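Pedside opens gripper trials at Henare studio

Finger and pad designs to be compared on hand-held and arm-mounted tools
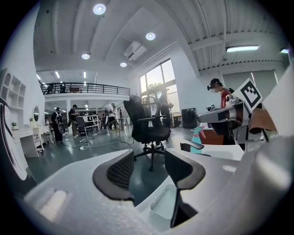
The hand-held gripper on the trial floor at Henare, with its two dark fingers raised. Photo: Pedside

Pedside has started a programme of side-by-side gripper trials at its Henare studio, the company said on Wednesday. The work will compare finger shapes, pad surfaces and camera positions on hand-held tools and robot arms, and the results will be shared with the two firms supplying parts for the trials, Nenari and Benico.

The programme will run until the end of May. Over that time each finger design will be put through 2000 grasps on the hand-held tool and a further 2000 on an arm, using the same set of household objects in both cases.

Hand-held grippers let a person collect grasping data without moving a robot from place to place. A person picks things up with the tool while a camera mounted on it records what the fingers are doing, and the recordings are later used to train an arm. The method depends on the two tools behaving in much the same way. If the fingers on the arm bend more, or the camera sits a little higher, a grasp that works in the hand may fail on the machine.

"We have been changing fingers for as long as we have been building these tools, and we usually changed them on the strength of a day's use," said Fengying Han, who leads hardware testing at Pedside. "This time we want the same objects, the same operators and the same number of attempts for every design. Some of the fingers we like best may not come out well."

Nenari is supplying finger mouldings in several stiffnesses. Benico is supplying the pads, including textured and smooth types. Pedside makes the gripper body and the camera mount, and will test the mount at three heights and two angles.

The object set contains 200 items. It includes cups, bottles, cutlery, folded cloth, small boxes, lids and a number of things that past operators have found awkward, such as thin cards lying flat on a table and soft packets that are only half full. Items that wear out or break will be replaced from the same batch where that can be done.

Each session lasts 90 minutes and is split between two operators, who swap tools halfway through. Operators are told which objects to pick up and where to put them down, but are not told which pad is fitted. A grasp counts as successful if the object is lifted, held for three seconds and set down inside a marked area. Drops, slips and second attempts are logged separately.

Position tracking will be checked at the start and end of every session using printed markers. Nikau Goodwin, who is responsible for calibration, said this had caused more trouble in early tests than the fingers had.

"A camera mount can shift by a millimetre when someone changes a battery, and you don't notice until the arm starts closing beside the cup," he said. "We now check it twice a session and throw out anything recorded when the two checks don't agree."

Pedside will also record how tiring the hand-held tools are to use. Operators will fill in a short form on grip effort, wrist position and weight after each session. Zawadi Shirima, who runs the operator team, said the forms would carry as much weight in the final report as the grasp counts.

"A stiff finger might hold a bottle very well and still be no use to us if people's hands ache after an hour," she said. "The squeeze needed to close the tool is the thing I get asked about most."

Nenari said it would use the findings to decide which finger stiffness to put into regular production. Benico has asked for used pads to be returned so that wear can be measured at its own workshop.

A first set of figures, covering the textured and smooth pads on the hand-held tool only, will go to both suppliers at the halfway point. The full report will follow when the arm sessions have been completed. Pedside intends to publish the test method and the object list, so that other teams can repeat the trials with their own grippers. The recordings themselves will not be released.

Teams that would like a gripper or finger set considered for a second round should contact the company before the end of the present programme. Designs must fit the standard Pedside mounting plate or be supplied with an adaptor.

About Pedside
Pedside designs and builds hand-held grippers, camera mounts and related tools for robotics teams. It carries out testing at its studio in Henare.

Media contact
Nabil Saliba, Communications, Pedside

Trial entries and technical enquiries
Rawiri Bright, Test Programme Office, Pedside

ENDS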